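Rondine extends Flallgate range with self-watering trough planters for balconies and patios 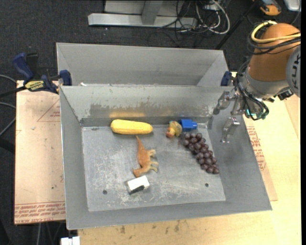 2019-03-01

Garden container maker Rondine has added two self-watering troughs to its Flallgate range of outdoor planters. Both go on sale this month through garden centres and the company's own online shop.

The new troughs are intended for balconies, patios and window ledges, where small containers dry out quickly in summer. Each consists of an outer shell, a removable inner tray and a water reservoir in the base. Water is drawn up into the compost through fabric wicks set into the floor of the tray. The reservoir is filled through a tube at one end, so that the surface of the compost is not disturbed and foliage stays dry.

The shorter model is 700 mm long and is supplied with two wicks. The longer model uses the same tray profile and takes a third wick at the centre. Both have a float gauge next to the filling tube, marked with minimum and maximum levels. An overflow slot in the front face lets excess rainwater drain away once the reservoir is full. The slot can be closed with the plug supplied if the trough is used indoors or under cover.

"The earlier Flallgate planters had a fixed reservoir, and customers told us it was difficult to clean at the end of the season," said Gisela Wiegand, product manager at Rondine. "The new tray lifts out with the plants in place. The reservoir can be rinsed and the wicks changed without emptying the compost."

The wicks are made by Lemavska, which also supplies the capillary matting used in Rondine's seed trays. They are a push fit and can be replaced by hand. Rondine recommends changing them every second spring, or sooner in hard water areas where limescale reduces the flow. Replacement wicks are sold in packs of 13.

The shells are moulded in a single piece with a ribbed underside. The ribs raise the base off the ground and allow air to pass beneath the trough. Three finishes are available: stone, moss and slate. The colour runs through the full thickness of the wall, so light scratches do not show a different shade underneath. The shells are frost resistant, but the reservoir should be drained before the first hard frost and the overflow slot left open over winter.

Rondine advises using a peat-free container compost with added grit for herbs and alpines. Newly planted troughs should be watered from above for the first two weeks, until the roots have reached the lower part of the tray. After that the reservoir can be used alone. Plants that prefer dry conditions, such as lavender and thyme, should be allowed a few days with the reservoir empty between fillings.

A first production run of 3,000 troughs was completed in January. Deliveries to garden centres are being handled by Dlamini, which has distributed the Flallgate range since its launch. Stockists can order the troughs singly or as a mixed pallet with a display stand.

Wall brackets and a clip-on trellis will follow later in the year. The brackets fit the shorter trough only. The trellis fits both models and attaches to the rim without tools. Existing Flallgate saucers and feet are not compatible with the new base.

Fitting instructions and a planting guide are packed with each trough. Copies can also be obtained from Rondine customer services.

Notes to editors

Product samples are available on loan to gardening publications. Requests for samples, trade price lists and technical drawings should be sent to the Rondine press office, marked for the attention of Gisela Wiegand.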